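생활공간 정리 프로젝트 결과 보고서
과목: 주거와 생활 / 제출일: 2023년 6월 16일

저는 이번 학기 주제로 '침대 위에서 옷 개기'를 골랐어요. 너무 사소한 거 아니냐는 말도 들었는데, 원룸이나 작은 방에 사는 사람한테는 꽤 큰 문제거든요! 책상은 이미 꽉 차 있고 바닥은 좁고, 결국 제일 넓은 평면이 침대니까요.

1. 진행 방법
개는 방법은 두 가지를 비교했습니다. 하나는 그냥 손으로 반씩 접는 것, 다른 하나는 판을 대고 접는 것이에요. 판은 Korkton에서 파는 접이판을 쓰려다가 생각보다 커서 포기하고 택배 상자를 잘라서 만들었습니다(이쪽이 가볍고 좋았어요). 한 번에 옷 12벌씩, 전부 6번 반복했고 시간은 휴대폰으로 쟀습니다. 옷은 티셔츠, 니트, 얇은 바지를 섞었고 양말은 뺐어요. 양말까지 넣으면 끝이 안 나서요.

2. 결과
티셔츠는 판을 대는 쪽이 확실히 모양이 고르게 나왔어요. 시간은 별 차이가 없었고, 한 회에 5분을 넘긴 건 대부분 니트 때문이었습니다. 두꺼운 니트는 판에서 자꾸 밀려서 손으로 접는 게 나았어요. 검은 옷은 앞뒤 구분이 어려워서 라벨부터 찾게 되더라고요.

제일 의외였던 건 바닥 재질이에요. 대자리는 시원해서 여름에 딱인데, 매트리스 위에서 불룩하게 휘면 옷이 평평하게 안 놓입니다. 꽃무늬 이불 천 위에서는 반대로 옷이 덜 미끄러지는 대신 주름이 같이 접혔어요.

침대 위 대자리와 옷가지

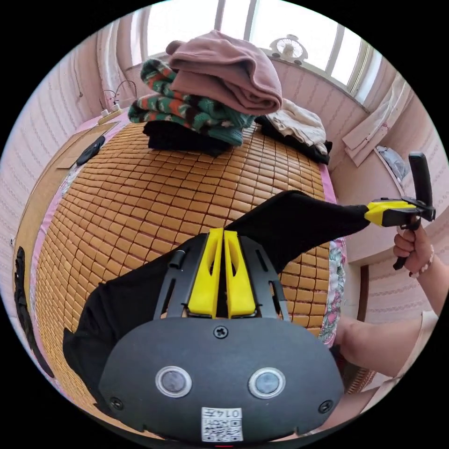
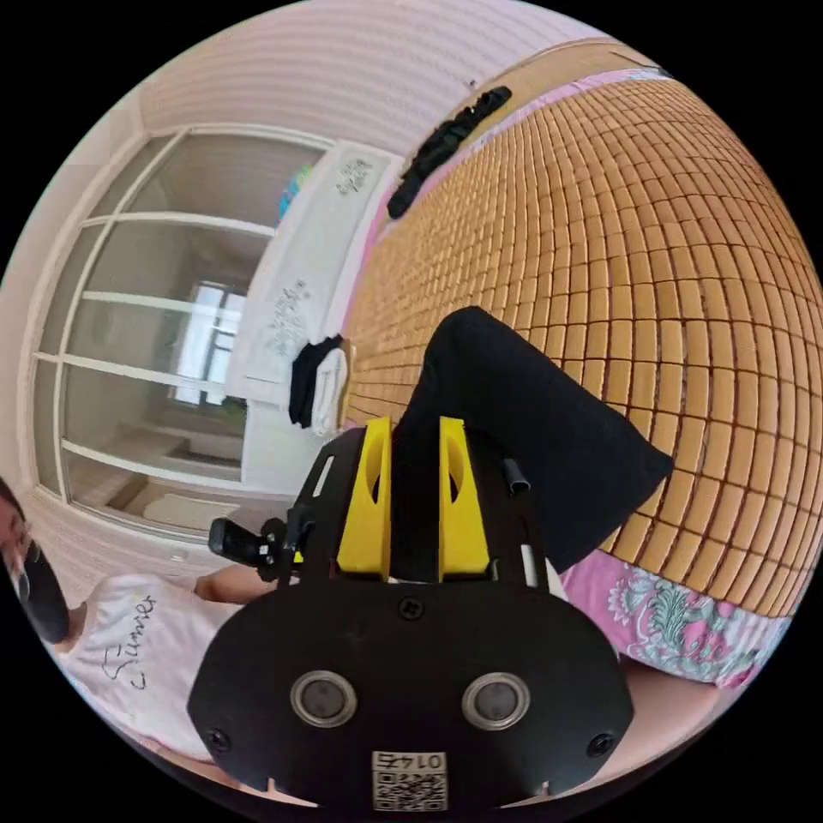
그래서 중간부터는 순서를 바꿔서 다 갠 옷을 침대 끝으로 먼저 밀어 놓고 가운데를 비워 두었습니다. 이것만으로도 훨씬 편했어요. 쌓을 때는 두꺼운 걸 밑에 두는 게 좋았고요.

3. 아쉬운 점
혼자 접은 기록뿐이라 사람마다 얼마나 다른지는 모르겠어요. 그리고 여름옷 위주라서 12월쯤 패딩이랑 기모 옷으로 다시 해 보고 싶습니다. 그때는 Wellolon 압축팩도 같이 써 볼 생각이에요. 회차별 시간표는 뒤에 붙였습니다.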